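Ticket 466: Discount code rejected at checkout
Customer account: Soncombe Outfitters
Assigned to: Farhad Talebi, Wekorska Support
Status: Resolved
Priority: 2

Reported issue
The customer advised that the February discount code was refused on all headwear orders. Shoppers were shown the message "Code not valid for these items". Orders for scarves and gloves were not affected.

Investigation
The code was tested in the Fluvel checkout on 2 browsers, with the same result in each. The discount rule was found to refer to a category named "Hats". The category had been renamed "Caps and Hats" during the last stock import, and the rule had not been updated.

Action taken
The rule was linked to the new category and the store cache was cleared. A total of 4 test orders were then placed, and the discount was applied correctly to each. 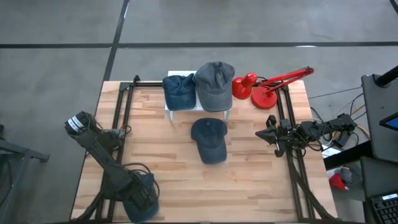
Photo: Ghasemi Studio

The denim baseball caps, in dark blue and faded grey, are included in the corrected rule. No change to their listed prices was required.

Customer response
The customer confirmed at 3.40 pm that the code was being accepted. Shoppers who paid full price will be refunded by Soncombe directly.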